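**Story workshop notebook, April 30, 2025**

Book two, working title still *The Beltano Crossing*. Draft stands at 134 pages, and I have finally cracked the middle! Writing this down while it's fresh so the rest of the group can see where I've got to before we meet in May.

The problem, for anyone who missed the last round: Condeo gets back to the planet Grutau far too easily. In book one it took him the whole first half to get there, with the storm and the chapel bell and all the doubting, and then in book two he just prays and arrives on page 9. Two readers said they felt cheated and they were right. I'd been so keen to get him reunited with Cui that I skipped the longing. If he's aching to go back, we have to sit in the ache with him for a while.

So I tried three openings this morning.

Opening A: he wakes up on Grutau already. Fast, but flat. Scrapped after a page.

Opening B: he's back at school and can't tell anyone where he's been. Much better. The scene with his gran at the kitchen table practically wrote itself, and she gets the best line in the book so far, when she asks what he's listening for. I wrote 4,000 words without looking up.

Opening C: the whole thing told by Cui, waiting on the other side. I love this voice, but it gives away the lake. Keep for a later chapter, maybe the one after the fast.

Going with B. The crossing now happens on page 96 of the old numbering, which sounds terribly late, but most of what came before it is being cut or moved, so don't panic.

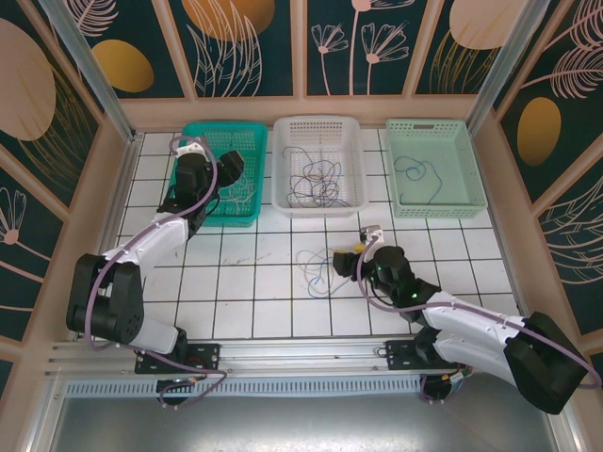
The other thing B gives me is room for the prayer scenes. I was nervous about these. In the first book they came out a bit like notes from a sermon, all neat and finished, and Condeo never once lost his thread or got cross. A boy of his age would! Today I let him start a prayer, get distracted by the dog, feel guilty, start again and end up laughing. It's the first one where I believed him. I read it aloud twice and only changed one word.

Notes to self on the Grutau side:

- The people of Beltano sing before they speak to a stranger. Keep this, it's lovely, but decide whether Condeo has to sing back. (I think yes, badly.)
- Cui must want something of his own. At the moment he's only there to explain the planet. Idea - he has never been across the lake either, and he's frightened of it.
- Two moons or one? Chapter four says two. Chapter eleven says "the moon". Fix.
- The elder's speech is still far too long. Try breaking it up with the meal.

Also a question for the group. Do we see the Lord's face in the garden chapter, or do we stay with Condeo looking at the grass? I've written it both ways. The grass version is quieter and I keep going back to it, but I worry younger readers will feel something's been held back after all that waiting. Please scribble in the margin, pencil is fine.

Tomorrow: type up the gran scene, then go straight on to the crossing while I still have the wind in my sails. The bell from book one wants to come back too, I can feel it, possibly in Cui's hands. No idea yet how he got hold of it.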